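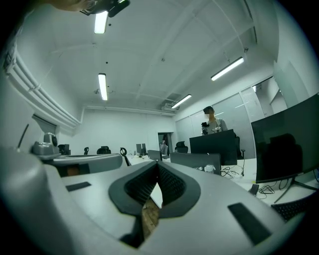
What is a robotics open day?
It's a day when a lab or company that works on robots lets ordinary visitors in to see what goes on, ask questions and usually have a go at something.

Robotics open days are held by universities, small firms and the odd museum, and I've been to enough of them now that I was asked to write this entry for the Guvside guide to local science. Most run for a single afternoon. The one I know best is the Calik open day at Guvside, held every July, so I'll lean on that (sorry if your own town does it differently!).

Format
Calik lets people in from one o'clock in groups of 15, and each group gets 40 minutes. You start with a short talk, then move to the desks, where the staff show you what they do on a normal working day. I like that part much more than the talk. At a lot of bigger shows you stand behind a rope while a robot arm waves at you, and it's good fun, but you go home without knowing how it learnt to wave.

Demonstrations
A hand-held gripper is the usual star. It's the business end of a robot, two fingers that close on things, built so that a person can carry it about and use it like a pair of tongs. A camera on it films each grab, and the recordings are later used to teach a robot to do the same job. On the gripper at Calik the fingers are black pads set in a V, with a rough textured surface on the inside, and the body is pale grey.

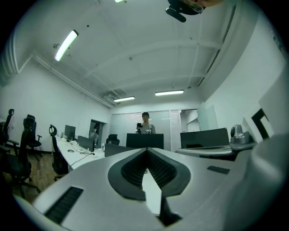
Visitors are normally given something easy to pick up first, a sponge or a paper cup, and then something horrid like a teaspoon. I was hopeless with the teaspoon. Children tend to be far better at it than their parents, and they're also the ones who ask the good questions (my favourite was whether the robot gets bored of cups).

The Geraghty workshop, on the other side of town, does it another way and has visitors steer a wheeled robot called Pokis round a course of boxes. It's noisier and the queue is longer, but very small children love it.

History
The first open day at Guvside had 50 visitors, nearly all of them relatives of people who worked there. The most recent one had 921 across Guvside and Geraghty together, and booking was brought in after that. A few people still grumble about the booking, me included.

Visiting
Entry is free at both places. Bags go in the lockers by the front door, and you're asked to keep drinks away from the demonstration table. The last Calik group goes in at five.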